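FOR IMMEDIATE RELEASE

Trakia Film Archive Opens Season of Restored Greek Studio Melodramas in October

The Trakia Film Archive will open its fall season in October with 39 restored features from the Greek studio period, most of them black-and-white melodramas that have not been shown in a theater for decades. Screenings run every Thursday at 8 p.m. in the main hall, with matinees to be added in the second half of the season.

The prints come from the collection of Clunus, a distribution company that closed its doors and left its vault to the archive. Many reels arrived without labels, and several titles were identified only after staff matched the music cues to surviving sheet music.

"We had cans marked with nothing but a reel number," said Efthymia Stamatopoulos, head of collections at the archive. "Rafail Gkikas spent a whole winter at the viewing table with them. Two of the features in this season were listed as lost in our own catalog."

Picture restoration was done by the Nørgaard laboratory, which also rebuilt the soundtracks for five of the films from damaged optical negatives. Where frames were missing, the gaps have been left in and are covered by a short title card.

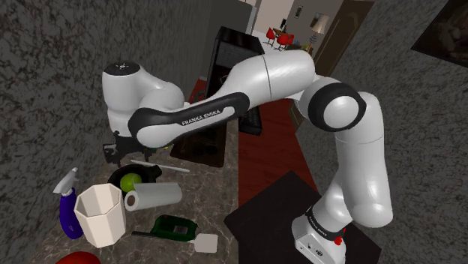
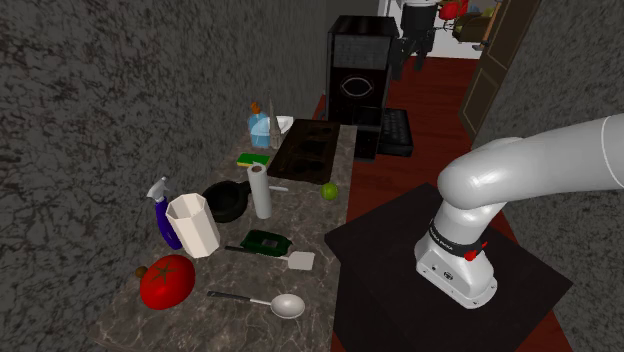

Opening night will feature "The Widow of Platform Two," directed by Dionysis Vlachopoulos, shown in its full-length cut for the first time. The version that played in neighborhood theaters dropped the train station prologue and most of the courtroom material. The restored cut runs 22 minutes longer and will be shown with one intermission.

Spyros Kontogiannis, who programmed the season, will introduce the film. He has grouped the titles by leading lady instead of by director or year, following the way the studio sold them.

"People went to see a face they knew," Kontogiannis said. "The posters put the actress across the top and the director's name down by the printer's mark. I wanted the calendar to look like that."

A display of 200 lobby cards and costume sketches from the Clunus vault will be open in the foyer one hour before each screening. Admission to the display is included with a film ticket.

All films are in Greek with English subtitles newly prepared by Dionysis Chatzigeorgiou. Songs are subtitled as well, except in two titles where the lyrics could not be made out.

Tickets are $8 and go on sale at the box office and through the Zarlow ticketing service. Season passes are limited to the main hall and do not cover matinees. Seats are not reserved. Doors close ten minutes after the start of each program.

Press screeners are available for a limited number of titles. Requests should name the publication and the film and be addressed to the archive's press office.

###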